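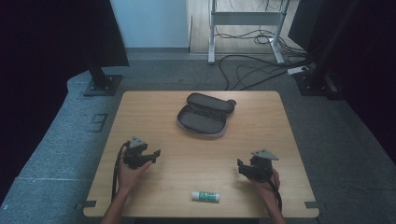 *A zippered case, open on a light wood table.*

## Kemolness Gate and Driveway Alarm

If you've ever walked out in the morning to find the shed door swinging and the chainsaw gone, you already know why we carry this one. Most thefts we hear about from our customers happen at the far end of the property, well out of earshot of the house, and the Kemolness was made with that long walk in mind.

The sensor straps to a post or a tree and talks to the indoor chime from up to 600 feet away (a little less through thick woods, I'm afraid). When somebody comes up the drive, you hear it in the kitchen, and the time is saved so you have something to give the deputy if you need to file a report.
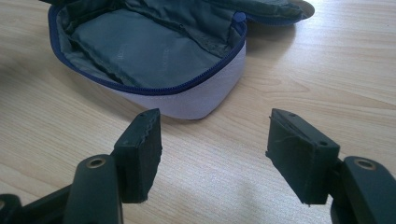

You can add up to five sensors to one chime and give each its own tone, so the barn doesn't sound like the mailbox. My own folks have had theirs up since January, and my mother picked the doorbell tone for the back gate and won't hear of changing it!

- Item number: 891
- Range: 600 feet in the open
- Warranty: 24 months
- Made by Fistus, sold and serviced by Plurnunska

Questions about hilly ground or metal gates? Write to Valter Calado at our Sampaio store, and do tell him how your driveway runs.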